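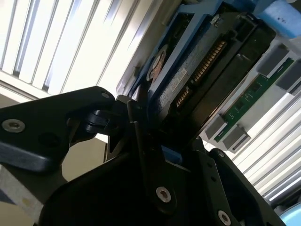

A reader of the previous edition, writing from the Vareck campus, asked why the handout spent two pages on screws and so little on connectors, when most of the trouble at the bench comes from connectors. The point is a fair one. The section on contacts has been rewritten and moved to the front, and the material on fasteners has been shortened.

BRILTSTEAD TECHNICAL INSTITUTE
Desktop Hardware Service, Unit 2
Handout: Storage Drives, Connectors and the Open Case
Revised 2022-03-02

1. Scope of the unit

This handout supports the practical session in Room 323. It covers the removal and installation of hard drives in a desktop computer, the handling of exposed contacts, and the order of work inside an open case. Students are expected to have read Chapter 4 of the Zinchenko workbook before the session. Power supplies are covered in Unit 3 and are not to be opened at any time in this course.

2. Contacts

The connector on a SATA hard drive has two groups of contacts side by side. The longer group carries power and has fifteen contacts. The shorter group carries data and has seven. A gap and a pair of L-shaped keys in the housing keep the plugs from being inserted upside down. The keys are made of molded plastic and will break if forced. A drive with a broken key may still work, but the plug will no longer sit firmly and the drive should be set aside and labeled.

Handle a drive by its long sides. Do not touch the contacts or the circuit board on the underside. Skin oil left on a contact attracts dust, and the resulting fault may come and go for months before it is traced. Where contacts are visibly dirty, report the drive to the instructor. Erasers, sandpaper and household sprays are not permitted.

Connectors of this type are built for a limited number of insertions. For the training drives the department works to a limit of 500, recorded on the sheet kept with each drive. Enter a mark on the sheet every time a plug goes in.

3. Preparing the case

Shut down the computer, switch off the supply at the rear, and disconnect the cord. Press the power button once to drain what remains in the board. Put on the wrist strap and clip it to bare metal before the side panel comes off.

Lay the case on its side with the open face upward. In this position the motherboard lies flat at the bottom of the work area, and the drive cables can be reached without leaning across the board. Check that the case rests evenly. Cases with rubber feet have them on what is normally the underside, and once the case is on its side those feet do nothing to keep it from sliding.

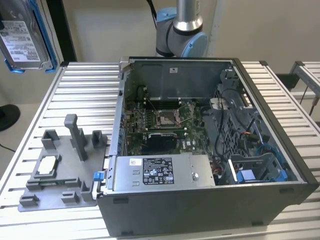 Keep the space next to the case free for parts that come out. Each part has its own place on the table and returns to it between steps. A drive is never to be rested on the motherboard, even for a moment – its metal body can short the components below, and its weight can crack them.

Dust is removed with the hand blower marked Duster, held well back from the board. Fans must be kept from turning while air is applied.

4. Drives in caddies

Many desktop cases hold the drive in a plastic caddy with a rail along each side. The caddy grips the drive by its screw holes and slides into the bay until it clicks. Before sliding it in, confirm the following:

The product label can be read and the serial number has been copied onto the job sheet.
The rails are seated along their full length.
The connector end faces the cables.
No cable lies across the mouth of the bay.

Slide the caddy in with even pressure on both sides. If it stops early, withdraw it fully and look into the bay with a light. Connect data first, then power. Each plug should go home with light pressure from the thumb.

5. Written work

Submit one job sheet per pair by the end of the session. The sheet must give the serial number of the drive, the condition of the contacts before and after the work, and the total of insertions carried forward. Students who joined the course in September and have already passed the connector check need complete only Section 4.

Late sheets are accepted at the department office on the second floor, with the instructor's initials.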